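The Slow Joy of a Winter Bean Supper

I bought my first bag of Drillano beans for the name. It sounded like a racehorse. They were small and cream colored with a rust-red speckle, and I cooked them badly, at a hard boil, and they were still the best thing I ate that February. I've been hooked ever since, and my pantry shelf now holds 37 jars of dried beans (yes, I know).

Drillano is a valley town of 4,000 people, and if you go in the cold months you'll smell supper before you find a parking spot. The beans go on in the morning with a cut onion, a heel of ham if there is one, and a bay leaf. By late afternoon every window on the main street is fogged. I stayed over a bakery the last time I went, and the woman downstairs let me put my pot at the back of her oven after the bread came out. I have never gotten that flavor at home and I've stopped trying to explain it.

There are three beans you should know. The Drillano is the everyday one, thin skinned and quick to go creamy. The Zustden is bigger and darker, almost meaty, and it wants a long soak and plenty of patience. Then there's the Tehrani, a pale little thing sold mostly at the Saturday-style street markets up the valley, and it makes a soup so smooth you'd swear somebody had snuck butter into it.

Salt the soaking water! I was taught the opposite, like most people, and for years I ate beans with tough jackets and bland middles. A good spoonful of salt in the bowl overnight, then drain, fresh water, and the lowest flame your stove can hold. Skim it if you feel like skimming. I usually don't.
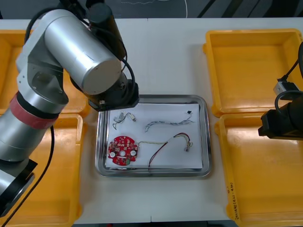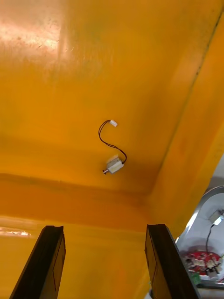
Readers had plenty to say when I last wrote about soaking, and Detetti wrote in to disagree with nearly all of it: skip the soak entirely, start the beans cold, and give them an extra 2 hours, "and you'll have a broth worth drinking out of a mug." I tried it with Zustdens on a gray day when I had nowhere to be. The broth was wonderful, dark and a little sweet. The beans themselves came out uneven, some perfect and a few still chalky, so I'm keeping my overnight bowl for those. For Drillanos, though, I've switched over completely.

What you do with the pot afterward is half the fun. The first night we eat them plain in wide bowls with olive oil and too much black pepper. The next day they get mashed onto toast with garlic, and whatever is left goes into soup with greens and the rind from a piece of hard cheese. My kids will eat the toast version for breakfast, cold, standing up.

Buy from a shop that sells a lot of them. Old beans never soften properly, and a dusty bag at the back of a shelf may have been there longer than you'd like to think. If the skins are wrinkled before they've touched water, leave them for someone else, or use them to weigh down a pie crust. And save a handful of the good ones for spring. Pushed an inch into warm dirt, they come up fast, and the Zustden has a purple flower that's pretty enough to grow along a front fence.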